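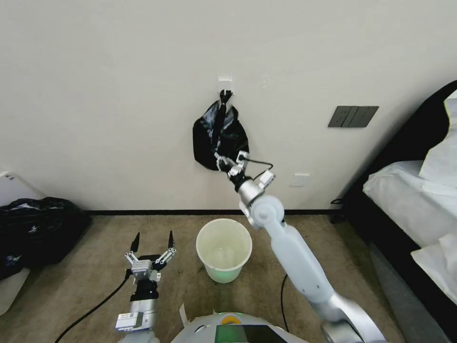

Attachment 1 — Bag on adhesive hook, wastebasket below.

Facilities Support > Tickets > Lighting and Electrical > Vernodberg Annex

Subject: Corridor lights switch off during occupied hours
Status: Resolved
Opened: May 15, 2020
Assigned to: Duarte Magalhães

The tenant reports that the overhead lights on the second floor go out after 20 minutes, although staff are present. Pressing the wall switch restores them. The timeout on file for this floor is 40 minutes.

Entry 1. The breaker panel was inspected and no tripped circuits were found. The Akanda lighting controller shows no faults. Firmware is current.

Entry 2. The schedule was exported from the controller. Zone 4 follows the correct profile. Zone 9 still carries the holiday profile loaded last August, which has the shorter timeout. The tenant was asked to confirm which rooms are affected.

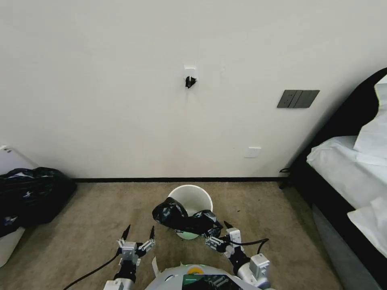 Attachment 2 — Three-rocker switch panel and outlet, with hook at left.

Entry 3. The tenant confirmed that all affected rooms are in Zone 9. The standard profile was applied and the controller restarted. The first restart did not save the change — the Cliteo gateway held an older copy and wrote it back. The gateway cache was cleared and the profile applied again.

Entry 4. The timeout was tested in two rooms and matched the value on file. The zone map has been sent to the Drillilau office for its records. Any further request to change the timeout should be submitted as a new ticket.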